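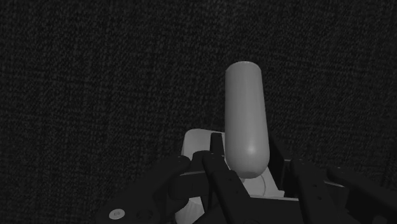 Stodard Press Freedom Circle
Minutes of the monthly meeting, 26 Feb 2020

I took notes again, so blame me for any gaps. We started late while people parked, and I didn't write down who came in when. Last month's minutes were approved with one fix: I had the reporter from the Adano Courier down as "released" when she had only been moved to house arrest. Sorry about that! It's corrected in the binder.

The Adano letter

Most of the evening went to this. For anyone who missed January, the Courier's editor had been invited to speak here in June, and her visa interview has now been put off for the second time with no explanation. The consulate's note says "administrative processing" and nothing more. She thinks it has to do with her series on the land seizures north of town. The rest of us suspect the same, but we agreed that the letter shouldn't say so as if we knew it.

I read my draft out loud, which was a mistake, as I could hear how long it was. The middle paragraph about the history of the Courier is coming out. What stays in is the invitation, the dates of both canceled interviews, and a plain request for a written reason. We went back and forth over whether to copy our state senator's office as well as the congressional one (I said yes, a couple of people said it would just sit in a pile) and ended up deciding to copy both.

The petition is at 310 signatures. A few of those are on the old sheet that still has the wrong name for the paper at the top, and we left open whether to send that sheet or ask those folks to sign again. I'd like to ask them again. It would be awful to have the whole thing brushed off over a heading.
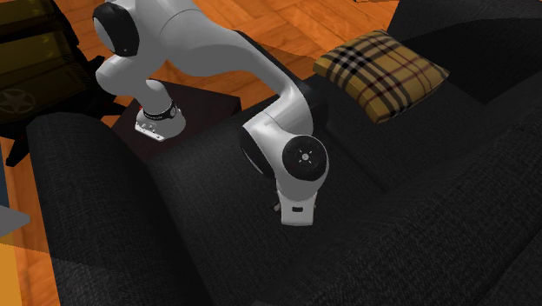
Robot arm reaching over the dark sofa

Money

We have $2,151 in the account. The Hoshino grant is not in that number and I wouldn't spend it in your heads yet, because the paperwork asks for a second signer and we haven't named one. The lawyer's first consultation on the visa question was free. The next one won't be, and she is going to send us a price before she does any work. Agreed to wait for it.

Somebody asked if we could pay the editor her speaking fee now, whether or not she gets here. I love this idea. There may be a problem getting money into Adano without it causing her more trouble, so I'm going to ask her first, through her sister, and not by email.

The June event

If she can't come in person we'll try a phone line, and if house arrest rules are extended to her too then we'll read one of her pieces in translation. The library is holding the big room for us. Prusik, the campus radio show, wants to record the evening and run it the week after. Everyone was happy with that except on one point, which is whether the audience questions get aired. Some of the families who come to these things still have people back home and they will not want their voices on the radio.
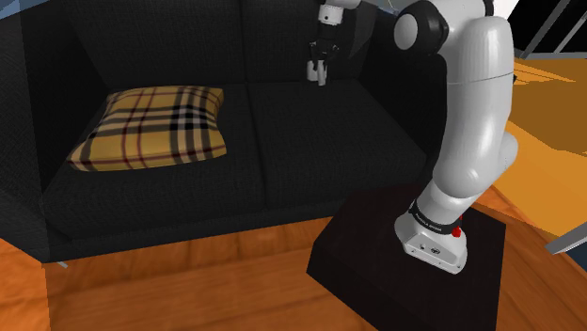 Asuka Maruyama felt strongly that we should tell Prusik no on the questions right now, before anything is printed, and let them have the talk itself. She said that when she helped with the Courier's exile readings, people stayed quiet the minute they saw a microphone, and a few never came back. "They can have her words, she's chosen to say them in public. The people in the chairs haven't chosen anything," was how she put it, and I wrote that down because it changed my mind.

So we voted, and it was five in favor of talk only, two against. The two wanted to let people opt in with a card at the door. They asked me to put that in the minutes, and I said I would, so there it is. I'll call Prusik with the answer.

Other stuff

The translation of the third land article is done but needs a second reader who knows the local place names. If that's you, or your aunt, please call me.

We still owe a thank-you to the print shop for the flyers.

The lending shelf is missing the report on detained journalists, the one with the blue cover. It has my pencil notes all over it, and I'd like it back - no questions asked.

To do before next time

Me: cut the letter, send it around for a last look, call Prusik, get word to the editor's sister.
Asuka: write the sign for the door about recording.
Everybody: think about being second signer on the Hoshino paperwork. It's one form and a trip to the bank.

We wrapped up when the building closed. Next meeting is the same time and place, and I'll bring the corrected petition sheets.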